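Does the Vasura mood tracking course do anything a notebook doesn't?

mossback_eli
Posted August 13, 2024
My therapist's office has started pushing the Vasura program on everyone in the anxiety group. You rate your mood every evening, the app draws you a chart, and there are worksheets on catching negative thoughts. It costs $147 for the self-paced version. I did regular CBT a few years back and got something out of it, so I'm not against the method. What bothers me is that the sales page talks a lot about "rewiring" and very little about who tried it or how they were doing six months later. Has anyone here finished it?

tannerfield
I finished it in February. The worksheets are the same thought records you can find in any library workbook, with nicer fonts. The chart told me I feel worse when I sleep badly. I knew that.

Anjani Ismail
I'd push back a little. I'm a peer support worker, and plenty of people I see own three workbooks and have never filled in a page. If a reminder on the phone gets someone to write down one thought a day, it has done something for them. I wouldn't pay full price for it though. Ask the office if they have a group code.

mossback_eli
I asked. The group code takes off $19. And the front desk couldn't tell me if the office gets a cut, so make of that what you will.

halfpast_nora
Wait, is that the same Vasura that bought out the Gandley journals? I had one of those. Good paper, silly prompts. "What color is your worry?" I don't know, the color of my electric bill.

tannerfield
Same people as far as I can tell. The prompts survived. You get the worry color one in week 2.
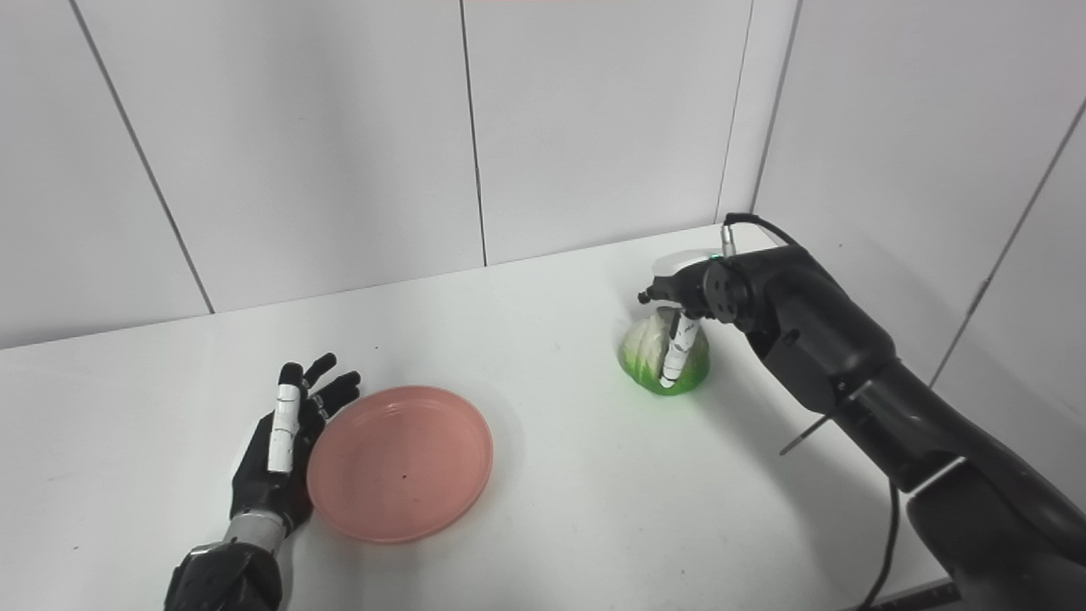
Robot hand on a white table, palm to the side

Anjani Ismail
Some people do fine with the odd prompts, for what it's worth. A man in one of my groups hated every thought record he was given, and the worry color question was the first one he answered. I can't say why. I stopped arguing with it.

quillwort
My issue is the evening rating. I have a history of checking and rechecking how I feel, and a number out of ten every night made it worse. I spent half an hour deciding between a four and a five. My counselor had me drop it and write down what I did that day instead. Nothing in the Vasura material warns you about that, at least not in the parts I read before I quit.

Anjani Ismail
That's fair, and I should have said so earlier. For someone who already monitors themselves a lot, daily ratings can be a bad fit. Worth bringing up with whoever is treating you before you start.

halfpast_nora
Has anyone tried Skevura? Supposedly the same idea, only weekly.

tannerfield
I looked at it. The testimonials are all first name and a star rating. Pass.

mossback_eli
Thanks, all. I'm leaning toward getting the Chávez workbook from the library again and asking my therapist to go over one thought record with me each session – that was the part that helped last time. Quillwort, can I ask what your daily list looked like? Was it everything, or only the things you'd been avoiding?

quillwort
Only the avoided things, plus one line on how long each took. Phone calls mostly. I kept it on the back of an envelope by the door and threw it out when it was full.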